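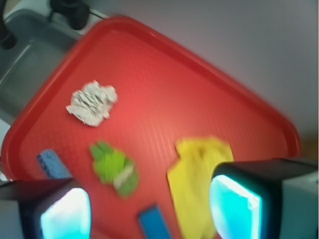

Sur le plateau rouge : une boule d'alu, deux blocs bleus, dont l'un a l'air d'une éponge, un chiffon jaune.

Daltosville : la cantine de Nigatu se met au tri des plateaux

Bon, je vous parle encore de cantine, je sais, mais cette fois ça bouge pour de vrai ! Depuis le 15 juin 2019, le restaurant municipal du quartier Nigatu, à Daltosville, demande à ses convives de vider leur plateau eux-mêmes avant de le rendre. Le papier d'alu d'un côté, les restes de l'autre, et un petit coup d'éponge avant de poser le plateau sur la pile. J'y suis passée à l'heure du déjeuner et j'en suis ressortie avec les doigts qui sentaient le savon au citron (et une tache de vinaigrette sur la manche, mais ça, c'est moi).

L'idée vient de Wondimu Tamiru, le responsable de salle, qui en avait assez de retrouver des boulettes d'aluminium au fond des bacs à compost. « Une feuille de salade, ça se composte, l'alu non, et une fois que tout est mélangé il faut y mettre les mains », m'a-t-il expliqué en me montrant ses gants. Avant le tri, l'équipe y passait presque tout le début de l'après-midi, et la plonge prenait du retard sur le service du soir.

Il faut dire que la maison tourne bien : quelque 900 repas par semaine, avec des pointes quand les clubs de sport du quartier débarquent. Les plateaux, eux, sont au nombre de 908 (le chiffre vient de l'inventaire de janvier, je n'ai pas vérifié !). Ce sont toujours les mêmes, les rouges à petits picots que tout le monde connaît ici. Ces picots empêchent les verres de glisser, mais ils retiennent aussi les miettes, et c'est là que l'éponge devient utile.

Côté matériel, rien de bien compliqué. Une table a été installée près de la sortie, avec des éponges, des chiffons et trois bacs étiquetés à la main. Le chiffon sert à essuyer, l'éponge à frotter, et les deux repartent au lavage à la fin du service. C'est Mindico, le magasin de fournitures de la rue voisine, qui a vendu le lot à prix d'ami. Le budget total n'a pas dépassé 1000 euros, bacs et table compris.

Et les habitués, ils en disent quoi ? J'ai entendu un peu de tout. Une dame m'a glissé qu'elle venait au restaurant justement pour ne pas faire la vaisselle. Son voisin de table trouvait ça très bien et lui a proposé de s'occuper du sien, ce qu'elle a accepté tout de suite. Dagim Tesfamariam, qui travaille à la plonge, est ravi : les plateaux arrivent déjà à peu près propres et il peut les passer directement en machine. Il aimerait quand même que les gens arrêtent de laisser les chiffons en boule sur les plateaux, parce qu'ils finissent par se promener jusqu'en cuisine. Le message est transmis !

Pour les enfants, le passage à la table de tri est devenu une sorte de jeu. J'en ai vu deux se disputer une éponge pendant que leur père finissait son café, très calme. Un groupe de 16 élèves d'Imthorpe est attendu prochainement pour voir comment la salle s'organise, leur école réfléchissant à faire la même chose.

L'essai doit durer jusqu'à la fermeture d'été. Si vous passez par là, pensez à séparer l'alu du reste et à remettre l'éponge dans son bac. Le restaurant sert tous les midis de semaine, et les suggestions peuvent être déposées dans la boîte à l'entrée, juste à côté du menu.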